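Arnolar Hand Unit Set-up Guide
Section 6. Recording folding examples at home sites

14 shares | 3 comments

6.1 Scope

This section covers recording cloth-folding examples with a pair of hand units at a home site. Pairing and lens calibration must be complete before you start (Section 4). The Todberg folding set accepts T-shirts, towels and trousers. Each garment type is recorded as a separate session.

6.2 Preparing the work surface

1. Choose a bed or table that can be reached from one side without leaning.

2. Flatten the top layer. A firm mat over the sheet is acceptable. Pull out any folds in bedding that lie inside the work area.

3. Move other laundry to the side of the surface. It may stay in view but must not touch the garment being recorded.

4. Open curtains or switch on the room light. Do not change the lighting once a session has started.
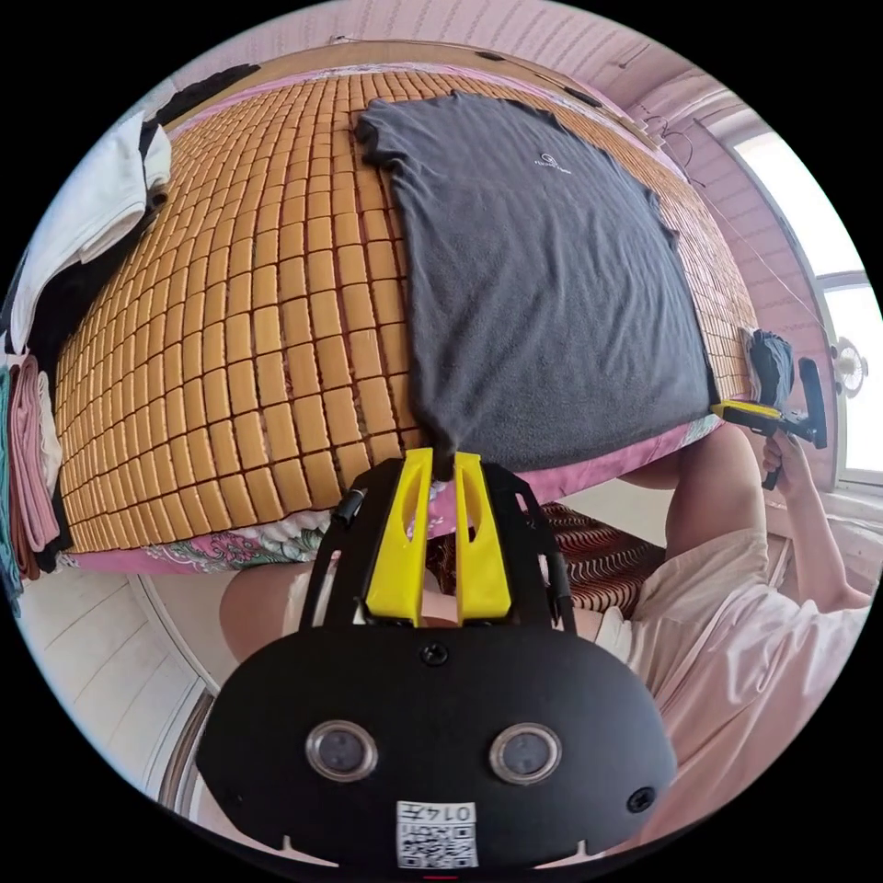 5. Lay the garment flat, front side up, with the hem toward you. Smooth it by hand before picking up the units. Hand smoothing is not part of the example and must not be recorded.

NOTE: Patterned mats and sheets do not need to be covered. The learning system is expected to see many backgrounds, and sessions on plain white surfaces alone are of limited use.

6.3 Recording an example

1. Hold one unit in each hand with the jaws open. Keep both lenses clear of sleeves and cables.

2. Press the record key on each unit. Wait for 2 short tones.

3. Close the jaws on the hem or sleeve. Grip a small fold of cloth and lift until it clears the surface.

4. Carry the cloth to the fold line at a steady pace. Open the jaws fully before moving away.

5. Repeat until the garment is folded, then hold both units still over the surface until the end tone.

CAUTION: Do not drag the jaw tips across a woven mat. The tips can catch between the tiles and bend the side struts.

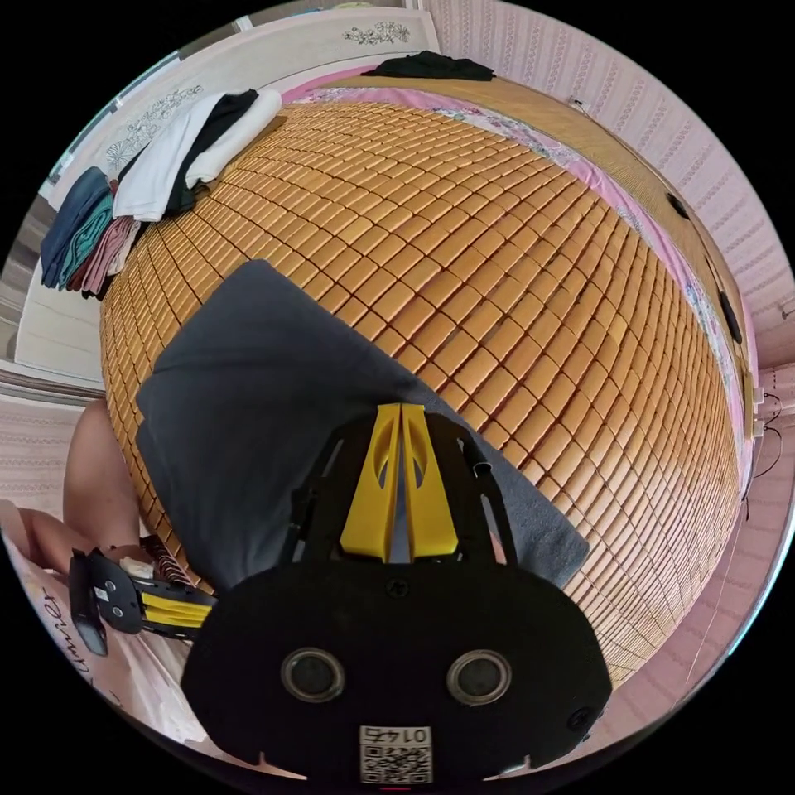 6. Shake the garment out and lay it down again at a slightly different angle. Vary the starting position from one example to the next -- a session in which every shirt starts in the same place will be sent back.

If the cloth slips out of the jaws, do not stop. Pick it up again and finish the fold. Recovered slips are kept and tagged at review. If the garment falls to the floor, end the example and mark it as void in Paisan.

A full session is 16 examples of one garment. Rest your hands between sessions. Tired operators tend to shorten the lift, and the cloth then trails.

6.4 Checking the recording

1. Dock both units and open the session in Paisan.

2. Confirm that the left and right tracks start together. An offset of over 116 milliseconds means the session must be paired again and repeated.

3. Play the first and last examples at full speed. Check that the jaw tips are sharp and that the cloth can be seen between them at the moment of grip.

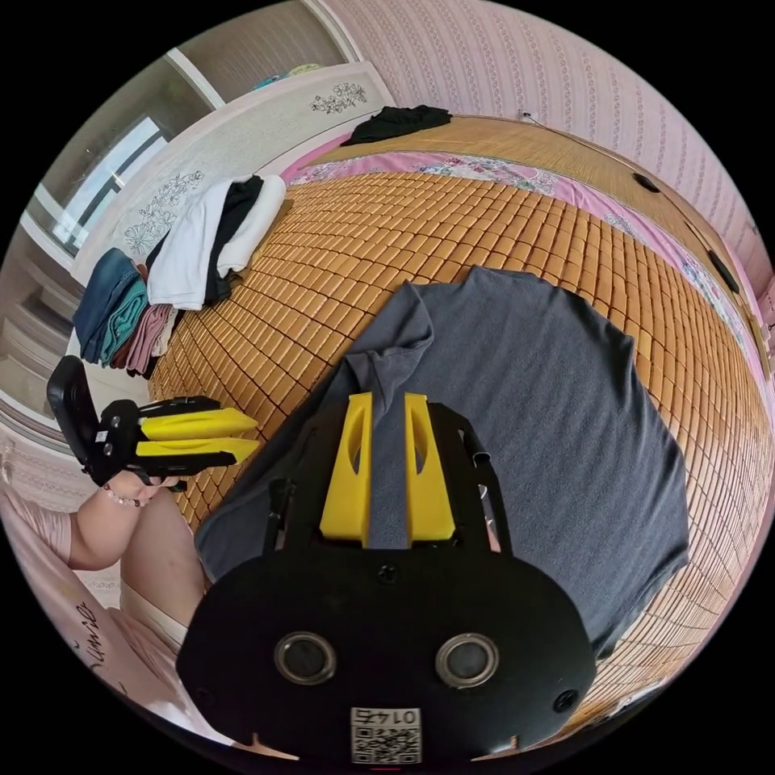
4. Enter the garment type, main color and surface type. Use "bed, mat" for any bed with a hard or woven cover, and "bed, sheet" for bare bedding.

5. Select Upload. Leave the units docked until the status light is steady.

NOTE: Error 193 during upload indicates that the label on one unit does not match the unit registered to the session. Check the number printed above the code on each label -- older housings carry the label upside down, so read it with care -- and correct the entry under Devices.

6.5 Storage

Wipe the lenses with a dry cloth. Close the jaws and place both units in the Nutard case with the handles facing out. Do not coil the cable tightly around the side arms.

14 shares | 3 comments | Was this section useful? 9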